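Lilla Dobos
27/07/2021

1/ OK thread on the Skov plaque because people keep asking and I keep typing the same answer in DMs. Live from the hallway outside the Tromska council chamber, phone at 14 percent, sorry for typos.

2/ Short version. Council voted tonight to put the old governor's name back on the bridge. The one that came off in January after the petition. Final vote was close, mayor broke the tie.

3/ Longer version. Skov ran this province under emergency rule. Courts closed, two newspapers closed, the dock strike broken up by troops. His family says he built the roads. He did build some roads.

4/ The bridge had his name until January. Then it was plain Harbor Bridge for half a year and as far as I could tell traffic still got across it.

5/ Who wants it back: the Brellow list, which is the party his grandson is running with this fall. Grandson is second on the ballot. Their line tonight was "heritage". Heard that word so many times I stopped writing it down.

6/ Who doesn't: the dock workers' families, the teachers union, most of the people who signed up to speak. 20 slots for public comment. All of them filled before I got upstairs. 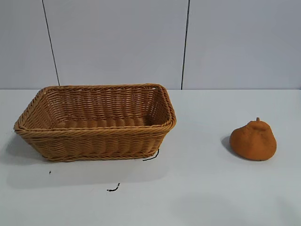
7/ What was said, from my notes, not word for word unless quoted

First speaker was a retired crane operator. Brother was arrested at the strike, held without charge, came home and never talked about it. He read his brother's name out and sat down. Didn't use his full time.

8/ Second was a guy from the Brellow list, said the town is "tired of being ashamed". Some clapping. Some not clapping, loudly, if you know what I mean.

9/ Then a history teacher. Asked the council if she should change the lesson or if they'd wait till the sign was up. Chair told her to adress the motion. She said that was the motion.

10/ Then a man who only wanted to talk about parking. There's always one. Chair let him finish. Fair enough, he'd signed up.

11/ Skov's niece spoke too. I want to be fair here. She was calm, said she remembers a kind man who fixed her bike, said a family shouldn't be put on trial over a sign. Room was quiet for her. Nobody booed, whatever you read on the Brellow page.

12/ The petition. 452 signatures in January to take the name down. The new one to put it back claims 500. Clerk says the January one was checked against the voter roll. The new one hasn't been yet. I asked twice. "In process."

13/ So they voted on it before the check was done. That's the part I'd like everyone to read again.

14/ Opposition moved to postpone till the clerk finishes. Failed. Moved to send it to a town-wide vote in the fall with the election. Failed too, same split, mayor again.

15/ Mayor's explanation: a referendum would be "divisive". Ma'am. I was in that room.

16/ Cost. They're paying for the sign out of the road maintenance line. The same line that was too short to fix the steps at the ferry landing. Muvton got the contract, same company that did the last sign, and yes it's a legal contract, and yes it went out without bids bc it's under the limit. Just under. Have asked for the paperwork.

17/ Someone asking if this is about the fall election. I mean. Grandson was in the front row. Shook hands with every councilor on his list afterward. Did not take questions from me, walked to the stairs pretty fast.

18/ His press person did stop. Said he "respects the decision of the council and the memory of all". I asked if all includes the strikers. She said the statement speaks for itself. That's the full exchange, I have it on tape.

19/ Polling, since it came up in replies: the only local poll I've seen has him level with the sitting deputy. Small sample, phone only. I wouldn't bet lunch on it.

20/ Found a plug by the vending machine. Continuing. 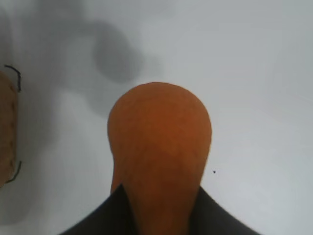

Orange, upright, on a white tabletop.

21/ What happens next. Decision gets posted on the board downstairs and on the town site. Then there's an objection window, any registered resident can file, in writing, needs your name and address. Clerk's office has the form. Not online, I checked, the link is dead.

22/ If the objections are accepted it goes to the provincial office, who can send it back to council but can't overturn it alone. A court could. The dock families' lawyer says they're "looking at everything", which is lawyer for maybe.

23/ Sign can't go up during the window. Council's own lawyer confirmed that out loud, on the record, so if you see a truck on the bridge with a ladder tomorrow please take a photo and send it to me.

24/ Correction to post 14: the referendum motion was not quite the same split. One Brellow councilor abstained. Still failed. Sorry, was writing on my knee.

25/ Several of you asking what the plaque will say. Text is in the annex. Name, dates in office, "builder of roads and harbor". No mention of the emergency. An amendment to add one line about the strike got voted down in under a minute, no discussion.

26/ The line, for the record, was going to be: "In memory also of the dock workers detained without trial." Written by the crane operator's daughter. She was sitting behind me.

27/ Replies are getting ugly so I'm limiting them. Disagree all you want, leave the niece alone. And the teacher. Somebody already posted her school, I've reported it, please do the same and don't share it.

28/ Will put the recording up once I get home and can cut out the part where I drop the phone. Annex scans too, if the scanner behaves.

29/ They're turning the lights off up here. Clerk's office opens at nine, ask for the objection form at the left window, bring ID.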